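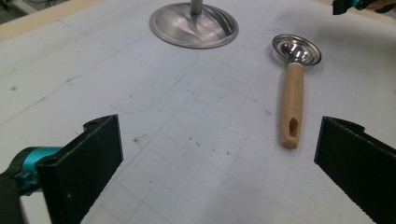

Okesa Mat Log

Hi! I'm Tirta Entili, and I keep notes on gridded work mats. I cut paper, trim leather scraps, glue little boxes together and generally make a mess on these things, and at some point I started writing down what left a mark and what got it off again. The notes grew, friends started asking for them, so now they live in a folder with a README like a grown-up project.

What's in the folder

marks.csv is the main file, with 313 rows, one per mark. If a mark came back after cleaning (pencil under hand lotion does this, it's maddening) it gets a new row and a pointer to the old one.

cleaning.csv has 100 rows, one for each time I sat down and tried to get something off.

mats.csv has one row per mat. There are six.

notes.txt is me rambling. Read it last or skip it.

Columns in marks.csv

mat_id: a short name for the mat, matching mats.csv.

kind: speck, smudge, scuff, cut, stain or dent. I went back and forth on smudge versus scuff for ages. My rule now is that a smudge is something sitting on top of the mat and a scuff is a change in the mat itself. If I couldn't tell, I wrote smudge and fixed it later if it refused to budge.

square: counted from the bottom left corner, across and then up, so 4-2 is four across and two up. A mark that covers several squares gets the one where it looks darkest.

cause: what I think made it. Blank means I have no idea. Lots of blanks, sorry!

size: small means smaller than a grain of rice, medium fits inside one grid square, large doesn't.

cluster: yes or no. I added this one in February after noticing how many marks come in little crowds. When there are too many to separate, I log the whole crowd as one row and put yes. Please don't use the row count as a count of individual specks, it'll come out low.

Columns in cleaning.csv

Mark id, what I used, how long I rubbed, and a result from 0 (no change) to 3 (can't find it anymore). The result is my own eyes under the desk lamp, and I'm pickier in the morning than I am at night. The time of day is in there too if you want to play with that.

About the mats

Two are Tanabe mats, one is a Luvgate, and the rest have no name on them at all. Some are dark green and some are pale. You will find far more marks on the pale ones, and I'd be careful with that. A dark speck on pale gray jumps right out at you, and the same speck on green can sit there for months before I spot it. If you compare the two colors you're mostly comparing my eyesight.

Faint grid lines are a pain too. On the lighter mats I sometimes had to tilt my head down close to the surface to follow a line to the edge, and I'm sure a few of the square numbers are off by one. Tirta Pasaribu (yes, two Tirtas, we've heard all the jokes) rechecked the Luvgate rows for me and fixed six of them. The others haven't had a second pair of eyes.

Things I learned that you might want

Start with a dry cloth. I used to go straight in with dish soap and water, and with graphite all I did was spread a gray cloud over the neighboring squares. A plain white eraser does better on pencil. Warm soapy water is great for glue residue and fingerprints, as long as the mat is dried flat afterward.

Skip the scrubby side of the sponge! I ruined the finish on a perfectly good corner that way, and it's all in the log under cause: me.

Curved outlines are their own little category. I've had them from box corners, tins and the edge of a template, and also from lines printed or pressed into the mat to begin with. Before you scrub at one, turn the mat toward a window and look at it sideways. If it's part of the mat, leave it alone and don't log it.

Known problems

Mat three was stored rolled up before I got it, so anything marked dent there is suspicious. The early rows have no size. I renamed two mats halfway through and may have missed a spot, so if you find a mat_id called skanley it should be pale2 (Skanley is the shop where I bought it).

Using it

Help yourself. Change it, add your own mats, correct my spelling. I'd love to see rows from someone who paints, because all my paint stains are from the same bottle of blue. Keep the column names if you want me to merge your rows in, and put your initials in front of the mat_id so we don't end up with two pale2s.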